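Edurcombe Studio Supply
Home > Portrait Equipment > Backdrops and Supports > Stimier Portrait Backdrop System

Stimier Portrait Backdrop System
Availability: in stock for purchase; rental by reservation
Page last revised: 15/09/2026

Overview

The Stimier Portrait Backdrop System is a freestanding support with interchangeable fabric backdrops. It is intended for engagement, family and press portraits, and for arrivals areas at small premieres and award receptions. The system may be set up in a studio, a hotel suite or a private home, and does not require fixings to the wall or ceiling.

Edurcombe has supplied the Stimier to portrait studios, publicity offices and event planners since its introduction. The current version has a wider base than the first one and a quieter crossbar lock, a change requested by clients who record interviews while a second backdrop is being raised in the same room. Parts from the first version may still be ordered, but the crossbars of the two versions are not interchangeable.

What is included

The standard set contains:
Two upright supports with folding feet
One sectional crossbar
One fabric backdrop in the client's choice of color
6 backdrop clamps
Two weight bags, supplied unfilled
One padded carrying case with shoulder strap
Printed setup guide

Additional backdrops are sold separately. They are packed on a tube and are not supplied with a case.

Fabrics and colors

Backdrops are woven by Bametti and are offered in two finishes. The matte finish absorbs light and is recommended for close portraits, where a reflection behind the hair or shoulder would be distracting. The brushed finish has a soft surface texture and is more often chosen for full-length work, particularly when the subject is wearing formal dress.

Standard colors are ivory, stone, clay, dusk blue, forest and charcoal. Ivory and stone are the colors most often requested for engagement announcements. Charcoal is preferred by several entertainment publications for cover portraits – it permits a title to be placed over the image without retouching. Clients who must match an existing set are advised to request a swatch, as colors on a screen differ from the dyed fabric. Swatches are mailed without charge to registered accounts.

Printed backdrops bearing a sponsor's name or a repeating logo can be produced to order. Artwork must be approved in writing by the client before printing begins, and printed backdrops cannot be returned unless they are defective. Edurcombe does not check whether a client holds permission to use a particular logo or likeness. That responsibility rests with the person placing the order.

Supports

The uprights are made to Edurcombe's specification by Pētersons. Each section slides inside the next and is held by a turning collar. Collars should be tightened by hand only. The use of pliers or a wrench will damage the thread, and damage of this kind is not covered by the warranty.

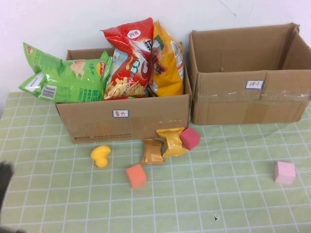
The crossbar should be assembled on the floor and the fabric clamped to it before the uprights are raised. Two people are needed for this step. One person may adjust the height afterward, provided that both sides are moved a little at a time and the bar is kept level. The weight bags must be filled and in place before any subject, guest or member of the crew stands near the backdrop.

The system is approved for indoor use only. It should not be set up on a lawn, a terrace or a beach, even in calm weather, as a large fabric panel will act as a sail. Clients planning outdoor sessions should ask the equipment desk for the framed version, which is listed separately.

Care and storage

Fabric backdrops may be steamed from the reverse side. They should not be ironed. Makeup, body oil and hairspray are the most common causes of staining, and should be treated with cold water and a mild soap on the day of the session. Machine washing is permitted at 30 degrees Celsius on a gentle cycle. The fabric should be hung to dry and rolled, with the finished side facing out, only when fully dry. Folding will leave creases that steaming may not remove.

The uprights require no regular maintenance beyond wiping with a dry cloth. Lubricants should not be applied to the collars.

Rental terms

The Stimier is available for rental to clients who hold an account with Edurcombe. The minimum rental period is one day. A refundable deposit of $1000 is required for each system and is released once the equipment has been returned and inspected. Inspection is normally completed within 5 business days.

Reservations for April should be made early, as spring awards events and wedding portraits fall close together and the rental stock is limited. A reservation is not confirmed until the deposit has been received. Color requests are met where possible but are guaranteed only when the confirmation notice names the color.

Rental backdrops are cleaned between clients. Light creasing at the lower edge is considered normal. Clients are asked to report any stain, tear or missing clamp upon receipt, and to photograph the item before use. Reports made after the session cannot be considered when the deposit is reviewed.

Returns and warranty

Unused systems in original packaging may be returned within 30 days of delivery for a full refund, less the cost of shipping. Cut fabric and printed backdrops are excluded. The uprights and crossbar are covered against faults in material and assembly for two years from the date of purchase. Clamps, weight bags and the carrying case are covered for one year.

Claims must be accompanied by the order number and a short written account of the fault. Edurcombe will repair or replace the affected part at its discretion.

Questions and technical advice

Questions concerning suitability, custom printing or large event orders should be addressed to Ehab Fahmy, Manager, Portrait Equipment. Publicity offices requiring delivery to a hotel or venue should state the name of the person authorized to sign for the equipment – front desk staff are often unable to accept oversized parcels.

Related items
Stimier Additional Fabric Backdrop, matte or brushed
Stimier Replacement Clamp Set
Stimier Framed Outdoor Backdrop
Pētersons Upright Support, single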